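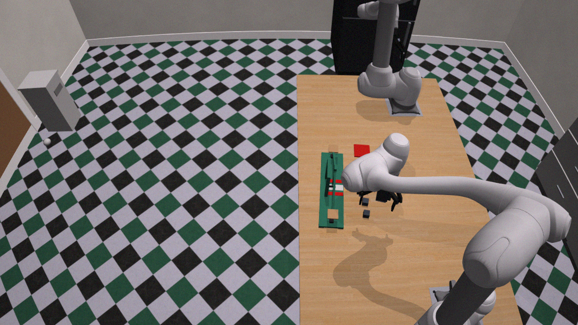 Evix Hard Floor Tile, Diagonal Set

Vitrified floor tile for kitchens, workrooms and hallways. Supplied by Cirnevlow from the Mundport warehouse. Sold by the box; boxes cannot be split.

Colours
Black, pale lavender-white, dark green. Each box holds one colour. Chequered layouts need two or more colours ordered under the same batch code, as shade varies slightly between firings.

Specification
Thickness: 8 mm
Tiles per box: 24
Recommended joint: 3 mm
Finish: matt, unglazed
Edge: square, ground after firing
Suitable for underfloor heating: yes
Outdoor use: no

Laying on the diagonal
Mark the centre lines of the room and strike a second pair at 45 degrees. Start from the crossing point and work outwards. Diagonal layouts produce more cut tiles at the walls than straight ones, so allow extra when measuring up. Half tiles should be cut with a wet saw. Score-and-snap cutters tend to chip the dark green.

Heavy furniture may be placed on the floor 24 hours after grouting. Fit felt or rubber feet to table legs and cabinets.

Cleaning
Warm water and a neutral cleaner. Do not wax. Grout haze is removed with Kovács tile wash, sold separately.

Delivery
Kerbside, on pallets up to 680 kg. Orders placed in August are sent out in September. Trade accounts and samples: Torunn Torvik, Mundport office.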